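Stop Folding Your T-Shirts Into Thirds
Opinion
By Ha-neul So
4/12/23

I fold laundry for four people, and for most of my adult life I did it the way the stores do it. Sleeves in, sides in, bottom up, a stack of neat rectangles with the collars all facing the same way. I'm now convinced this was a waste of my evenings.

The store fold was made for the store. A shirt on a display table has to show its collar and its color, and somebody is paid to redo it every time a customer picks one up. None of that applies to a dresser in Clorkville. My shirts sit in the dark until I pull one out, and pulling one out wrecks the two above it.

So last June I timed myself. A full basket, 49 pieces not counting socks, took me 35 minutes with the store fold. The same basket with a plain fold took 15. By a plain fold I mean this: hold the shirt up by one edge, bring the other edge to meet it, lay it down, and fold it once more toward the hem. Sleeves go wherever they land.

People tell me the wrinkles must be terrible. They aren't, or they aren't any worse. Wrinkles in a cotton knit mostly come from how long the shirt sat in a heap after the dryer stopped, and a faster fold means a shorter heap. If you care about wrinkles, hold the fabric up for a second before it goes down. The weight of the shirt does a fair amount of the work.
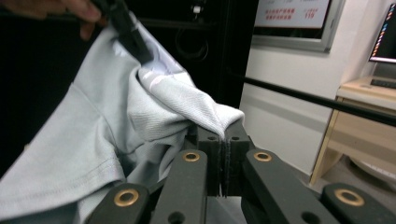

Pale grey-blue cotton, held up at the top edge and pinched at a corner.

The hem is the part worth looking at. On most T-shirts it has a double line of stitching, and it's the stiffest part of the whole garment apart from the collar. If the hem is straight, the shirt will stack. If the hem is twisted, no amount of care with the sleeves will save it, and you'll get one of those lumpy piles that leans over when you close the drawer. I line up the hem and ignore the rest.

I'll grant a few exceptions. Button-down shirts should hang. Sweaters need a bit more thought, especially heavy ones, and my mother's linen tablecloth gets the full treatment twice a year. I also know people who find folding restful, and a neighbor on Livmont Avenue irons her pillowcases while she listens to the ball game. Fine. If it's a hobby, enjoy it.

But for the rest of us it's a chore, and we've been doing it to a standard set by people selling shirts. I taught my kids the plain fold in one evening. The younger one had never managed the store fold — she would get as far as the second sleeve and walk off — and she now does her own basket. Her drawer looks messy from above. She can find everything in it, and the drawer closes.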